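We use cookies to remember your settings and count visits. Accept | Manage

4 min read

I promised back in November that I'd write up the two-bottle result once it stopped changing every other day, and it has finally settled, so get comfortable (tea recommended).

Quick recap for anyone new. Storkance is our little learning-from-people project: we collect head-camera clips of ordinary household jobs and use them to teach a model what two hands are up to before any robot gets a go. The first version was trained on 3000 clips and was really quite good at one hand, one object. Give it two similar things side by side, though, and it fell to bits! It would mix up left and right halfway through a clip, and then the predicted grip would hop across from one bottle to the other.

So for the new round we went after the awkward pairs. Same sort of cap, pale labels on both, different shapes, held up close together against dark shelving. 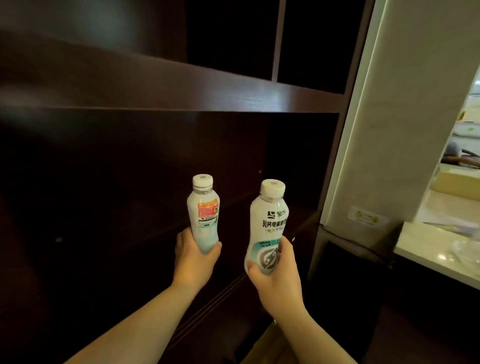

Slim one on the left, wide one with the waist on the right.

What I like about pairs like these is that the caps are no help at all. The model has to look further down, at the body and at where the fingers wrap round it, and that's exactly the bit the old version was skipping.

The change itself is almost embarrassingly small. Instead of finding the objects first and then hunting for hands, we start from each forearm, follow it to the hand, and only then ask what the hand is holding. I'd pinched the idea from an old Limeck write-up about sorting trays and didn't expect much from it. On our 100 held-out two-bottle clips, the old model swapped the bottles over in 43. The new one did it in 3!

Before anyone gets carried away (me included), those are all clips where both arms are in view. Crossed arms still confuse it horribly, and I haven't tried the Bristum kitchen set yet. That's next, as soon as Lau has finished copying over to the new drive.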